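4. Weighting the youth sample

Kirkier ships with weighting switched off, on the theory that you will read this section first. Thank you for proving the theory.

1. Open the Lultevo survey file and check that it holds 747 completed interviews. If it holds fewer, your import stopped at a comma.
2. Set the age band to 17 to 20. The form will accept 93 as an upper limit and still label the results "youth."
3. Choose Region, then Sex, then Schooling. The order matters, for reasons lost to an earlier version.

Note: "Don't know" is an answer - leave it in. 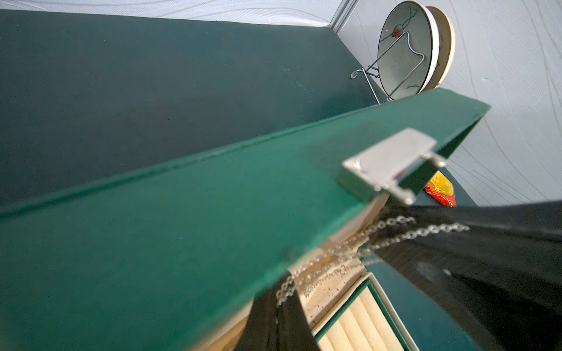
Jin-sol Seo would swap steps 2 and 3 whenever the file comes from a household panel, as the region codes there load slowly and the age band resets itself while you wait. We tried it on the January file and the band stayed put.

4. Press Apply once. Pressing it twice weights the weights, and your teenagers will become remarkably keen on pension reform.

Caution: do not report results for any group marked in gray. Gray means too few respondents, however quotable they were.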